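Putdale Community Help > Clubs and classes > Robotics

Our club arm won't pick up a slice of toy bread

posted by Tamara Didenko, December 2025

I help with the after-school robotics club and we have entered the Kukomier challenge in February. The task is "tidy the breakfast counter," which my students can do by hand when threatened. The arm is another matter. It reaches the toy bread, closes, and comes back with nothing, or it squashes the slice against the counter. We have 73 tries in the log and I would rather not share the score. Is it the gripper, our settings, or us?

Gajdoš

Buy a better gripper. Ours cost 2000 and never misses.

Drahomíra Malý

With respect to the answer above, a school club has bake sale money.

Flat things are hard. Your fingers have to come down on both sides of the slice and nearly touch the counter before they close, and most teams stop too high. Lower the closing height a hair at a time. Then check the angle - if the slice is turned and the gripper isn't, you pinch a corner and it spins away. I judged the Villusus student day last year and saw this from every second table.

Also, practice one object until it's boring. Our kids did 200 tries on bread alone before anyone was allowed near the marker. They complained for all of them.

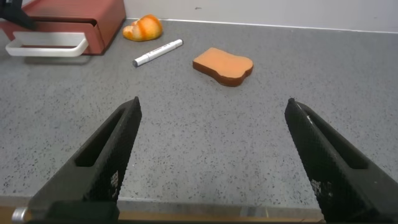
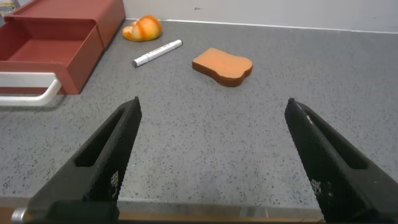 Fingers open, toast still on the counter, and that's the point to stop and check your angle.

Should we move the bread to a new spot between tries?

Keep it in one spot until the arm gets it most of the time, then start moving it a little and turning it. If you never move it, the arm will be excellent at one patch of counter.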